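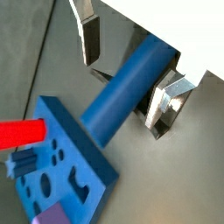 Blue peg, blue board: how do I help without doing it all for them?

Asked in Toys and Play, 267 views

We've got a shape sorter board, the flat slab kind, and I love it! It's blue all over, with a big upright oval hole, little ovals in clusters and a funny notched slot that looks a bit like a key. The rod is blue as well, a long round one. My two-year-old adores the rod and carries it everywhere (bath, bed, the Kolmont bus), but she tries it flat against the board and then gets cross. Does everything being one colour make it harder? And should I be showing her, or leaving her to it?

Answer 1, marked as helpful

Oh, what a lovely stage! I ran the toy library at Galtar for years and boards like yours were always out on loan.

One colour is harder, yes, but I'd say that's a good thing. With a rainbow set, lots of children match red to red and never look at the outline. With all blue they have to look at the hole.

The long rod is tricky for a different reason. Lying down it's a long thin thing, and the bit that matters is the round face on the end. So play with the end first. Press it into dough, dip it in paint and stamp circles all over an old envelope, let her poke her finger round the rim. Then hold the board still on the floor and let her have a go with the rod upright. If it wobbles, steady the board and leave her hand alone.

Cover the holes you aren't using with a tea towel, so there are only one or two to choose from. The notched slot can wait, my own son was nearly four before he cared about his. Do check the rod properly matches a hole on your board too. Ours came back from loan with the wrong pieces in the bag all the time, and we once had a child struggling for a whole morning with a peg from the Rutkowska set.

Ten minutes before lunch was our best time. After tea, forget it!

Answer 2

We had a Wavport one, not sure if it's the same. Mine just posted everything down the back of the sofa. She got there in the end though, and it was brilliant when she did.

Answer 3

Agree with the stamping idea, we did it with potato paint and it was a huge hit. I'd add tilting the board up on a cushion so she can look into the holes. Mine liked peering into the dark ones and saying hello. Also try the rod in a kitchen roll tube, same movement and a much bigger target.

Comment from the asker: tried the tea towel this morning and she was more interested in the tea towel, but the circles are all over the fridge now. Thank you!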